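新闻稿
发布日期：2021年3月13日

Bemutow 中文拼读包今天上线，顺便跟大家说说我们这一年都在忙什么

大家好，我是 Bemutow 内容组的编辑，这份新闻稿轮到我来写。公司之前的新闻稿都是那种“隆重推出”“重磅发布”的写法，我试着写了两段，自己读着都犯困，于是跟同事商量了一下，干脆就按平时说话的样子写。媒体朋友要摘引的话随便摘，数字我都核对过了，放心用。

先说正事。从今天起，Bemutow 的“家庭英语拼读包”正式开放订购，面向四岁到八岁、家里说中文的孩子。一套里有一本家长手册、一叠练习卡、一盒字母块，还有配套的音频，扫手册封底的码就能听。全套售价302元，包邮，偏远地区也包。音频不另外收费，也没有会员，买了就一直能听。

拼读包的内容是我们跟 Konport 一起做的。Konport 做有声读物出身，录音棚在苏州，这次的音频从选音色到后期都是他们负责。音频一共600条，最短的只有一个音，比如短元音 a，就那么一下；最长的是一篇小故事，三分多钟。我听了无数遍，现在洗碗的时候脑子里还会自动播放 sh、sh、sh，家里人已经受不了我了。

再往前说一点，为什么要做这个。

我们原来是做中文分级读物的，老读者应该都知道。前年秋天开始，后台留言里问英语的越来越多，问得还特别具体：孩子二十六个字母都会唱了，可是看到 cat 还是不会念，怎么办？背了一堆单词，换个字母就不认识了，怎么办？还有一位妈妈写了很长一段，说她自己的英语是初中才开始学的，靠在课本上写汉字注音过来的，现在教孩子特别心虚，怕把孩子教歪了。这段留言在我们内部传了一圈，好几个同事说，这写的就是我啊！（我也是。我到现在都记得自己在课本上写过“三克油”。）

去年我们做了一次问卷，收回来3362份。里面有一题是“您在家陪孩子学英语，最大的困难是什么”，可以自己填。我原以为大家会写没时间，写没时间的确实有，可是更多的人写的是“不知道自己念得对不对”。还有人写“买了很多材料，不知道先用哪一个”。看完问卷，我们把原来的方案推翻了一大半。原方案是一套十二册的绘本，画得很漂亮，样稿都出了，美术组的同事为此跟我们冷战了一个星期。后来那些画有不少用进了练习卡里，算是和好了。

说说这套东西到底怎么用。

家长手册是最先写的，也是改得最多的，改到第九稿才定下来。手册按周来排，一共二十四周，每周五页左右，每天十到十五分钟。每一天做什么都写清楚了，连开场怎么跟孩子说都给了一句参考，中文的，您照着念就行。我们试过把手册写成全英文的指令，请几位家长试读，反馈非常一致：看着累。那就不写英文了，这是给大人看的东西，大人看着累就不会翻开第二次。

顺序上我们没有按 A、B、C 来教。第一周学的是 s、a、t、p、i、n 这一组里的前三个，学完马上就能拼出 sat 和 at。孩子第一周就能自己“读”出一个词来，那个表情您见过就知道了。字母歌照样可以唱，唱和拼是两回事，手册第三页专门讲了这个，常见的疑问也都写在那里。

五个短元音我们放得很散，隔几周才来一个。原因是 e 和 i 对说中文的孩子来说太像了，a 和 e 也像，挤在一起学容易混。u 放在第七周，音频里给了十几个对比的小例子，cup 和 cap，bug 和 bag，hut 和 hat，都是一前一后地念，让孩子听哪里不一样。试用的时候有个小朋友管这个叫“肚子疼的声音”，因为短音 u 听起来像肚子被轻轻打了一下，呃。我们觉得太形象了，经过家长同意，把这个说法写进了手册。

还有一件事要特别交代：我们的手册里没有音标。编辑会上为这个吵了三次。赞成的一方说，家长自己学过音标，有音标会安心；反对的一方说，孩子现在不需要，家长看到音标又会忍不住去教。最后折中，音标全部放在书末的附录里，小号字，需要的家长自己去翻。

字母块这一块，是整个项目里花钱花得最心疼的部分。我们前后打样了四家，木头的、塑料的、磁铁的都试过。木头的好看，但是掉在地上声音很大，住楼房的家长会挨楼下的投诉；磁铁的得有块铁板，有的家里冰箱面板压根儿吸不住。后来是 Melonach 帮我们找到了合适的泡沫材料，他们本来做儿童浴室玩具，对圆角、厚度这些特别有经验。泡沫的轻，边上不硌手，孩子生气扔出去也砸不坏东西（这一条是试用家庭教给我们的）。

一盒里大写小写都有，元音多配了几份。早期的样品每个字母只有一份，结果孩子想拼 mum，拼不出来，当场就哭了。这个错误现在说起来好笑，当时我们几个大人围着一盒字母面面相觑，谁也没想到。
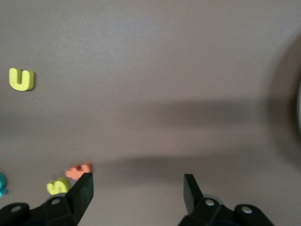
颜色我们也琢磨了很久。一开始想让元音统一用一个颜色，辅音用另一个颜色，很多同类产品都是这么做的，讲起来也方便。试用下来发现一个问题，有的孩子记住的是颜色，换到练习卡上的黑色字母就犯糊涂。所以最后定的方案是颜色混着来，同一个字母也可能有不同颜色。家长如果觉得乱，完全可以自己先挑一遍，手册第十一页有一个分拣的小游戏，挑的过程也能顺便认一遍。

玩法上不用太讲究，桌子上、地板上都行。我自己最喜欢的是“换一个”：先摆一个 bat，请孩子把头一个换掉，变成 cat；再换中间，变成 cut；再换最后，变成 cup。一次只动一个字母，每动一次就念一遍。大人可以故意摆错，让孩子来纠正，孩子对纠正大人这件事有无限的热情，您试试就知道！

关于试用，也报告一下。去年10月开始，我们陆续寄出了试用装，到今年开年为止，收到的打卡记录一共2961条。有人一天不落，也有人断断续续，断了一个月又捡起来的也有好几家。我们没有拿这些记录去做什么排名，也不打算公布“学完能认多少词”这种数字，每个孩子差太多了，写出来只会让大家着急。打卡记录主要用来改手册，比如第五周原来有一个写字的环节，记录里一到第五周断掉的人就特别多，我们把它挪到了第十四周，而且改成了可选。

纸盒和插画的整体设计由 D'Amico 工作室完成。盒子打开以后可以立起来当小黑板用，背面是一整面留白，能用可水洗的笔涂写。他们还提了一个建议，把手册改成可以摊平的线装，翻到哪一页就停在哪一页，腾出手来陪孩子。成本涨了一点，我们咬咬牙就加上了。

下面这些是订购相关的，我一条一条写清楚，省得大家再去问客服。

订购渠道：Bemutow 官方网店和公众号菜单里的“书店”，两边价格一样。线下书店要晚一些，铺到哪里我们会在公众号上更新。

发货时间：今天下单的，三个工作日之内发出。如果碰上补货，页面上会写明，不会收了钱让大家干等。

退换：收到以后七天内可以退，拆开看过也可以退，字母块不少就行。字母块丢了可以单独补，按个补，邮费我们出一半。家里有狗的朋友请留意这一条。

老用户：买过我们中文分级读物任意一级的，用原来的手机号下单，会自动减去二十元，不用找客服领券。

公益寄送：乡镇小学和社区图书室可以申请免费的教室装，里面是四份字母块加两本手册，音频同样不限次数。请用学校或者图书室的名义发邮件，写清楚地址和联系方式就行，不需要盖章，也不需要写心得体会。

有几个问题最近被问得特别多，一并回答了。

有朋友问，孩子才三岁，能不能先买回去玩。手册是按四岁写的，早一点也可以当玩具，但是小块的东西请大人一定在旁边看着，不要让孩子放嘴里。

也有人问，上了二年级还来不来得及。来得及，大孩子可以两天并成一天学，手册每周的最后一页有合并的建议。

还有人问发音是英式还是美式。音频是美式的，手册里遇到两边差别比较大的词，会在旁边写一句。两种口音混着听也没什么关系，孩子分得清。

再有就是问家长自己发音不好会不会影响孩子。我的想法是，您先跟着音频听，跟孩子一起念，念不准就一起笑一笑，再听一遍。我自己 th 到现在都咬不利索，在录音棚旁听的时候跟着念，被 Konport 的同事当场抓住，请我出去喝茶了。

接下来的安排也说一下。第二阶段的材料已经在写，主要讲长元音和字母组合，像 ee、oa、igh 这些，难度会上一个台阶，我们想多试用一轮再定稿，所以今年能不能出来我先不夸口。公众号上会开一个不定期的小栏目，专门回答大家在家里碰到的拼读问题，欢迎来留言，语音也可以，孩子的语音我们尤其爱听。

媒体朋友如果需要样品、产品图或者想采访，请通过官网“联系我们”页面填写表格，选“媒体”一栏，我们两个工作日内回复。想看手册试读的，官网首页可以下载前三周的内容，不用注册。

关于 Bemutow
Bemutow 是一家做儿童阅读和语言启蒙内容的出版品牌，主要产品有中文分级读物、亲子共读手册，以及今天上线的家庭英语拼读包。

Bemutow 内容组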